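Count the tests, then count who got them

Nov 16, 2021

Every evening the health office in Kesthorpe puts out the same three lines: new cases, people in the hospital, tests done. Last week the third line passed 2000 for the first time, and the mayor's office called it a milestone. I think it tells us very little.

Most of those tests were done at the two sites downtown. People who work near them get tested often, some of them every week, because their employers ask for it. In Nustport, across the river, the only site is open 15 hours a week and closes before the late shift at the packing plant lets out. It did 892 tests in the whole of October. A person there who wakes up with a fever on a Friday has to wait until Monday or find a ride.

Loubna Bouazza, a nurse at the Nustport clinic, told me the patients she worries about are the ones who come in on day 10 of being sick and have never been tested at all. They don't show up in the evening report until they show up in the hospital line.

The fix is not expensive. The county already owns a van, and it already pays two technicians who spend their afternoons downtown with short lines. Park the van outside the plant gate from eight to midnight. Publish the test numbers by neighborhood, with the share that came back positive – the lab has both figures and sends them to the county every day.

Nam-gil Na, who sits on the county board, says breaking the numbers down would single out certain areas. I understand the concern, but Nustport is already singled out. It has the fewest tests and the longest drive to get one.

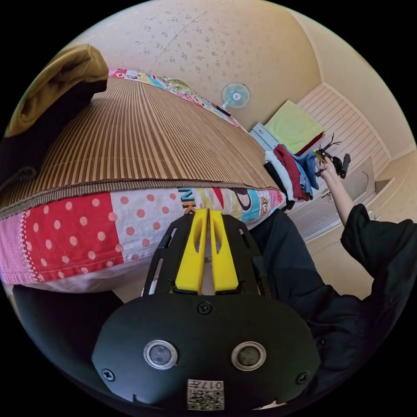

The board meets again before the end of November, and the van schedule is on the agenda. I would like to see the neighborhood figures added to it.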